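Posting our cloth folding numbers from January, a few people asked.

The question was whether demos recorded by hand with two grippers, no robot involved, are enough to train a folding policy. We recorded 259 demos on beds in ordinary homes. Skulia, our policy code, was trained on those and nothing else.

Test setup: 80 trials on the two-arm rig at Garkport. Garments the policy had not seen. A trial counts as a success if the item ends up folded and on the stack within 4 minutes.

Result: 66 out of 80.

Most of the failures were thin fabrics. The policy grabs two layers when it should grab one, then carries on as if nothing happened. Thick items were fine.

Striped and printed bedding hurt less than I thought it would. We kept the beds as people had them, quilts with patterns, piles of clothes along the wall, all of it.

Left and right grippers are labeled and stay on the same hand for the whole session. We mixed them up once early on and had to throw out a morning of data.

Two from the bedroom set, left gripper in front:
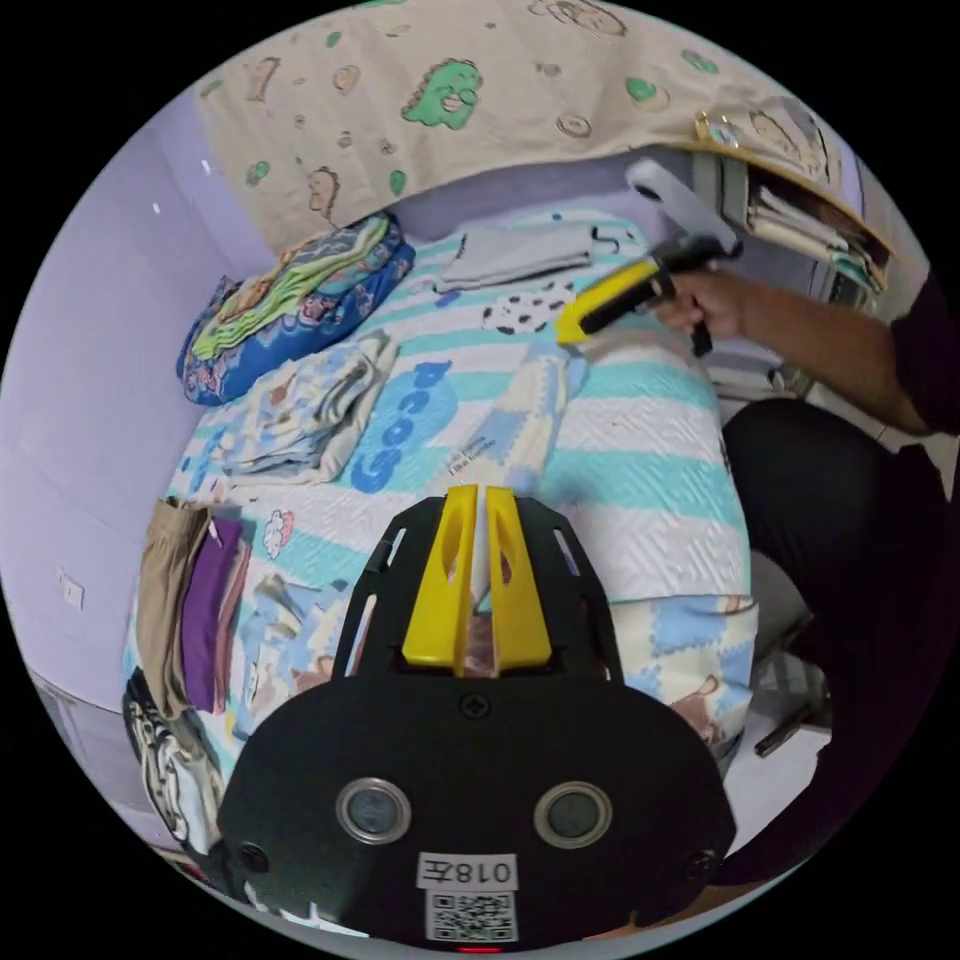
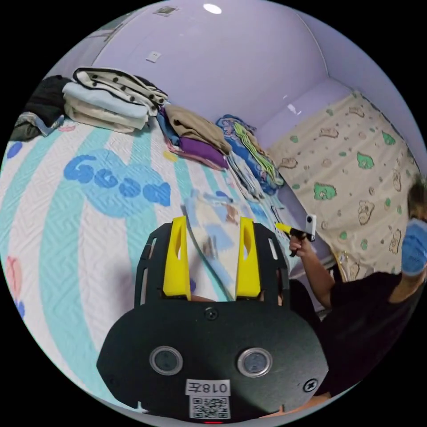 Thijs Martens: Did you try training on fewer demos? I'd like to know where the success rate starts to drop before we record our own set.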